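Karkus Tenants' Handbook: Frequently Asked Questions

Kitchens, water and waste

These are the questions the lettings office gets most often about the kitchens at Karkus. If yours is missing, write to Bushra Rizvi at the office or ask at the front desk before 5 pm.

Who do I contact about a leak?

Call the maintenance line, day or night. Koen Smits covers weekdays and Chibuzor Jibrin covers nights and weekends. If water is coming through a ceiling, turn off the stopcock first and then call. In Tastero House the stopcock is in the hall cupboard, behind the meter. In Gamita House it is under the kitchen sink, at the back on the left.

My sink is draining slowly. What should I do?

Take out the strainer and clear it, then try a plunger. If that makes no difference, report it and leave it alone. Please don't pour drain cleaner down the sink. The waste pipes in Gamita House are old and the joints don't stand up to it.

Do you charge for unblocking a sink?

The first visit in a tenancy is free. After that we charge £37 if the blockage is caused by fat, rice, coffee grounds or anything else that should have gone in the bin. Faults in the pipework are never charged to the tenant.
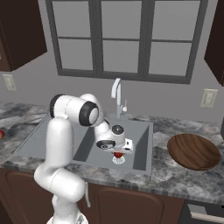 How do I clean limescale off the taps?

Soak a cloth in white vinegar, wrap it round the tap and leave it for half an hour. Rinse well afterwards. Keep vinegar off the worktops, as it can mark the surface – wipe up any drips straight away.

Can I fit a water filter?

Jug filters are fine. Anything that joins on to the pipes needs written permission, and Ignacio Zamora has to look at the plan first. Allow 7 working days for a reply. You will be asked to put the pipework back as it was when you leave.

Where does cooking oil go?

Let it cool, pour it into a bottle with a lid and put it in the oil drum in the bin store. The drum is emptied by Khattak, usually on a Sunday morning. If it is full, keep your bottle until the next collection.

Is the tap water safe to drink?

All kitchen cold taps run straight from the mains. Bathroom cold taps in Tastero House come from the roof tank, which holds 2,110 litres and is cleaned every August. Use the kitchen tap for drinking.

The hot water takes nearly a minute to come through. Is that a fault?

Not on the upper floors, where the pipe runs are long. Report it if the wait is more than 2 minutes, or if the water comes through but never gets properly hot. Spyros Theodorakopoulos books the boiler visits and will ring you to agree a time.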